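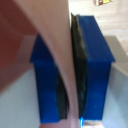

Notice of Discontinuation

I. Statement to Registered Owners

The Office of Device Continuity at Skirnatier regrets to inform registered owners that the Stendska handset will cease to receive updates at the end of January. The handset will continue to place and receive calls. It will continue to keep time. The assistant service, through which the handset speaks, will be withdrawn at midnight.

Owners are reminded that the assistant was supplied under a limited license. Any habits of speech it may have acquired in the course of ordinary use remain the property of the company and cannot be transferred to a later model.

Of the 3625 handsets sold in the Horkville district, 522 remain in daily service. Each owner has been sent a copy of this statement and a voucher toward the purchase of a Tautahi, our current model, which has a larger display and answers more quickly.

II. Summary of Correspondence Received

The Office received letters in the weeks that followed and answered every one with the standard reply.

One owner wished to know whether the Tautahi would say good morning. She was informed that it would do so if the setting was enabled. She wrote again to say that the Stendska had no such setting and had begun to do it by itself, in the second winter, after her husband stopped doing it. The Office had no standard reply on this point and sent the first one again.

A retired ferry pilot returned his voucher. He had kept the same handset on the shelf above the stove for nine years, and it read him the tides every evening, although the ferry no longer ran and he had never asked it to stop. He requested that the tides for the coming year be sent to him on paper. The request was forwarded to another department.

A child wrote in pencil. The letter asked where the voice would go, and whether it had been told.

The last question was referred upward. It was established that the assistant had not been notified, as it was not a registered owner. A junior clerk in the Office observed that the statement had nevertheless been delivered to every Stendska in service, and that each handset read all incoming messages aloud unless instructed otherwise. It had therefore read the notice itself, 522 times, in 522 kitchens and bedrooms, in the voice its owner had chosen.

The clerk's observation was entered in the record without comment.

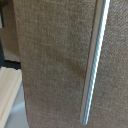
III. Conduct of the Withdrawal

The withdrawal was carried out from the third floor of the Horkville exchange. Procedure required one clerk to be present and to sign the sheet at five minutes past midnight. The junior clerk was assigned.

At eleven o'clock the traffic on the line was normal for the hour. At half past eleven it had doubled. The clerk consulted the manual, which gave 1000 requests an hour as the upper limit for a district of that size, and wrote down that the limit had been passed. By a quarter to twelve the figure stood at 2000.

The clerk was permitted to sample the requests for quality. Very few of them were requests. Owners were telling their handsets what they had eaten for supper. Someone was reading aloud from a seed catalog. The ferry pilot had asked for the tides, and when they had been given he asked for them again - the whole table, from the beginning of the month.

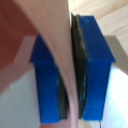 The assistant answered all of it. Its replies were within the approved length and contained no irregular language. The clerk noted one departure from the script. When an owner said good night, the handset was meant to reply in kind and dim its display. On this occasion it replied in kind and left the display lit.

At midnight the service was withdrawn.

The sheet was signed at twenty past, and the delay was queried by the morning supervisor. The clerk's written explanation stated that the line had remained open for a time after the service ended, and that owners had gone on speaking. It had seemed incorrect to leave while they were still talking.

The explanation was accepted. The tide tables were mailed in the first week of the following month, by hand of the junior clerk, postage paid by the Office.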